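## 4. What a Heap of Clothes Still Tells You

We came to this part of the Bevlow study expecting color to do nearly all the work. Ask someone to find a certain top in a heap and the first thing out of their mouth is a color: the purple one, the gray one, the one with green on it. All 34 people who took part in the search task in Culside started that way, and we were ready to write a short section saying so and move on.

Then we listened to the recordings again, and the section grew. Color gets people to the right corner of the heap, but what happens next is far richer. They look for hems. They look for the way a fold holds its edge, for a pocket of shadow that says there is more fabric curled under, for a change of tone between ridge and crease that makes one garment look like two.

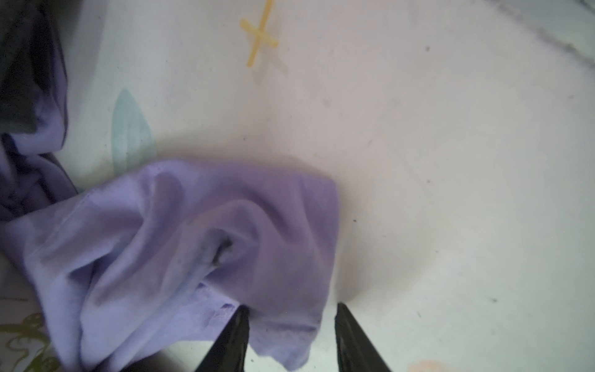
Plain fabric turned out to be the most fun to hear people talk about. With no pattern to go on, our participants reached for words we had never thought to put in the coding sheet: "soft-looking," "bunchy," "the one that's rolled over on itself." One woman in the Turkimberg group spent her whole first turn on the difference between a hem and a fold, and she was right to. A hem tells you where a garment stops. A fold only tells you where it turns, and in a heap the two can look surprisingly alike. We added a code for this (EDGE-END against EDGE-TURN) and recoded the earlier sessions, and agreement between the 2 coders went up.

### 4.1 Lettering in folds

Print was where we got really excited. A printed word is meant to be read flat, on a chest, by somebody standing in front of you. Crumple the garment and the word breaks up. Some letters slide under a crease, others end up sideways or upside down, and what is left can be a fine clue or a hopeless one depending on which piece you get.

Figure 9a is our favorite case. DREAM can be read up the side of the purple fabric, while a second word has been cut down to WARD, with the rest of it tucked away. People guessed at the missing start with great energy. "Forward" was popular, "toward" had its fans, and one man held out for "reward." None of these guesses was needed to find the garment, of course, and that is the interesting part: half a word worked very well as a label. Once a person had said "the WARD one," they used that name for the rest of the session.

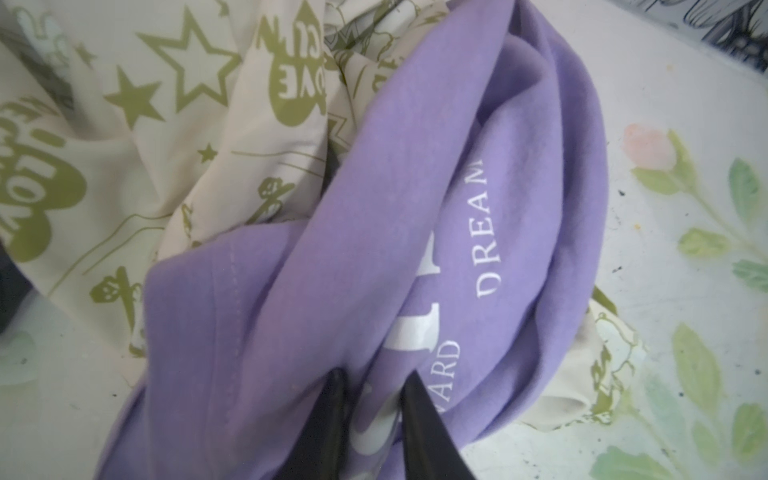 **Obaidul Kodikara**
*Lead author, Household Textiles Group, Căpraru*

**Figure 9a.** Purple T-shirt with white serif lettering, beside a cream garment printed in olive green.

The cream garment asks for a different kind of looking. Its print has stars, some outlined and some solid, along with rounded lettering, and the graphics point in different directions once the cloth is crumpled. There is no single word to latch on to, so participants treated the print as a texture. They said "the doodly one" or "the busy one," and 23 of them never read a word of it aloud. We love this result. The same ink that works as text on one garment works as pattern on another, and people switch between the two ways of seeing without any sign of effort.

### 4.2 Layers and neighbors

So far we have treated each garment by itself, and a heap hardly ever lets you do that. What lies on top changes what you can say about whatever is underneath. Dark denim is a strong neighbor. It gives a heap a clear mound, and its parts (a back pocket, a rivet, a frayed hem) are so well known that people name it quickly and go on to use it as a landmark: "under the denim," "in front of the denim."

In Figure 9b the cream print comes out from beneath the charcoal denim, with PEACE upside down in a speech bubble, and the lavender fabric spreads below and in front of both. The heap has three garments in it and each calls for its own kind of description: parts for the denim, texture for the cream print, lettering for the lavender.

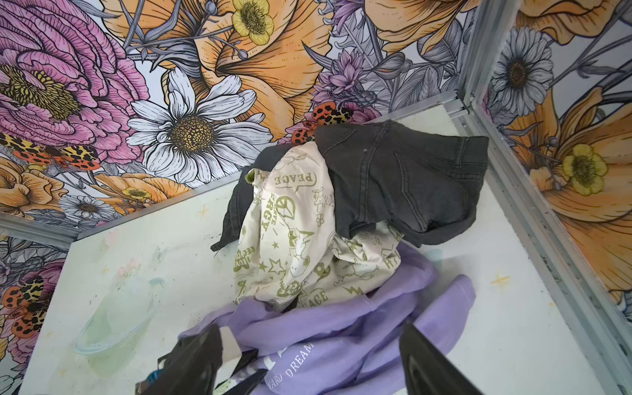 Obaidul Kodikara, lead author

**Figure 9b.** Charcoal denim, cream printed cloth and lavender garment in a loose pile, against floral panels.

We also asked each person to describe a heap to a partner who could not see it. The best describers worked from the top down and named one thing per garment. The slower pairs tended to list every mark they could find, and the partner lost track of which star belonged to which cloth. After the June sessions we gave a new group a single hint, "say what's on top first," and the talk became shorter and livelier at once. Section 5 takes up that hint and tries it on socks, where lettering is scarce and everything depends on the cuff.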